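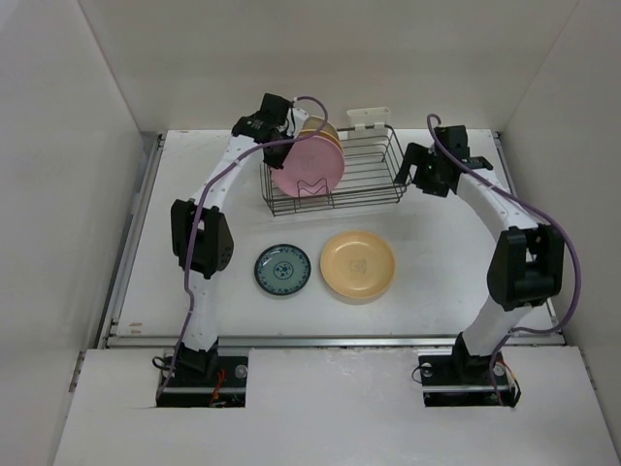
Visita al taller de Kevden: cómo se monta y se mantiene una celda de dos brazos

Llegamos a Kevden poco antes de las diez de la mañana, con frío de diciembre y la calefacción de la nave recién puesta. Éramos nueve, casi todos de mantenimiento y un par de formación profesional. La visita estaba prevista para dos horas y duró bastante más, por culpa nuestra y de las preguntas.

Nos recibió Laine Lill, responsable de puesta en marcha. Pasamos rápido por el almacén y por la zona de tornos, que ya conocíamos de otra visita, y fuimos directos a la celda que nos interesaba: la de manipulación de vajilla, que en la casa llaman Vastholm. Son dos brazos montados en el borde de una misma mesa, dentro de una cabina de paredes claras, y la tarea consiste en colocar y retirar platos de un escurridor de alambre.

La cabina

Las paredes son lisas y casi del mismo tono a propósito. Lill explicó que al principio la mesa estaba abierta al taller y que cada vez que alguien pasaba por detrás con un chaleco reflectante había que repetir la prueba. Cerraron tres lados y dejaron libre el frente para trabajar en los brazos. El tablero es blanco y se limpia a diario con un paño húmedo, nada más. Alguien probó un desengrasante y dejó cercos, así que ahora hay una nota pegada en el armario de limpieza. Cerca de una esquina quedan unas marcas parduscas que no salen y que han decidido dejar.

El escurridor va hacia el fondo, centrado entre los dos brazos. No está atornillado. Se coloca con una plantilla de cartón que guardan en un cajón y se comprueba al empezar cada turno. Preguntamos por qué no lo fijaban y la respuesta fue que ya lo habían hecho y que, al primer golpe, lo que se dobló fue un dedo de la pinza. Prefieren que se mueva el escurridor.

Los platos son de tamaños y colores distintos, comprados sueltos. Los hay con dibujo y con borde de otro color. Para las comprobaciones de rutina usan siempre los mismos, y los que se desportillan se retiran aunque la pinza los siga cogiendo bien.

Las mangueras

La parte más útil de la mañana fue la de las mangueras. Cada brazo lleva una de color morado que lo recorre desde la base hasta la pinza. Chutima Nuchit, la técnica que se ocupa de la celda en el día a día, desmontó las sujeciones de la del brazo izquierdo y volvió a ponerlas delante de nosotros.

El problema es el largo. Si la manguera va justa, tira al girar la muñeca y acaba cediendo en el racor. Si sobra, hace una curva por delante de los platos y puede engancharse en las varillas. Nuchit lleva el brazo a la postura más estirada de todo el programa, deja una holgura de cuatro dedos en el codo y otra menor en la muñeca, y cierra las bridas sin apretarlas del todo. Luego pasa el ciclo completo a velocidad lenta con la mano cerca del paro. Después de eso aprieta.

En el brazo derecho el lazo sale hacia fuera a la altura del codo y vuelve a entrar por debajo de la articulación. Ocupa más, pero por ese lado hay sitio hasta la pared. En el izquierdo el recorrido va más pegado y la curva amplia queda arriba, junto a la pinza. Nuchit reconoció que esa zona no la tiene resuelta del todo. Ha probado un soporte impreso de Sidovix y otro hecho en el propio taller, y ninguno le convence.

El cableado de la base

Debajo de la mesa, en el panel frontal blanco, hay un hueco rectangular bajo cada brazo. Por ahí se llega a los cables. Es cómodo para trabajar y feo de ver: asoman hilos rojos, naranjas, blancos y negros, y el panel tiene la pintura bastante rozada. Lill dijo que hay unas tapas pedidas desde hace meses. Nuchit dijo que ojalá tarden, porque con tapas habrá que quitar tornillos para cualquier cosa.

Apunté el orden de la revisión tal como lo hacen:

Corte de tensión y espera con los brazos apoyados en su postura de reposo.
Mirar los conectores de la base uno por uno, con linterna, y mover cada cable con dos dedos.
Comprobar que ningún cable toca la barra que cruza el hueco.
Repasar el apriete de los tornillos del perfil delantero, siempre con la misma llave dinamométrica.
Dar tensión, llevar los dos brazos a cero y comparar con las marcas.
Pasar el ciclo lento.

La hacen cada 400 horas de funcionamiento y les lleva una mañana si no aparece nada. El registro está en una libreta de anillas colgada del armario. Iba por la hoja 123 cuando la hojeamos, con entradas muy escuetas y alguna mancha de café.

Las pinzas

Los dedos son la pieza de desgaste. Se cambian por parejas, aunque solo uno esté gastado, y después hay que volver a ajustar la apertura. Vimos un cambio completo, en el brazo derecho, con la pinza abierta junto al escurridor. Nuchit tardó nearly nada en sacar los viejos y bastante en ajustar los nuevos. Usa una galga entre los dedos y luego un plato de los gruesos, que coge y suelta varias veces por el borde.

El fallo más corriente, según nos contaron, es que el plato entre torcido entre las varillas y se apoye en el de al lado. Casi siempre viene de una muñeca mal puesta a cero y se corrige sin tocar el programa. Antes lo corregían cambiando puntos, y al cabo de unas semanas el programa ya no servía para el otro brazo.

Un compañero preguntó por los repuestos. Las articulaciones completas las sirve Imhof y tienen una de reserva en la estantería. Bridas, racores y manguera los compran en la ferretería del polígono.

Notas sueltas

El ruido es bajo, se puede hablar al lado sin levantar la voz. Hay que llevar calzado de seguridad desde la puerta. El aparcamiento de visitas es pequeño y conviene ir juntos en furgoneta.

Quedamos en que nos mandarían la plantilla de la hoja de revisión. Para la próxima visita pediría empezar por el cableado, que vimos con prisa, y dejar el almacén para el final.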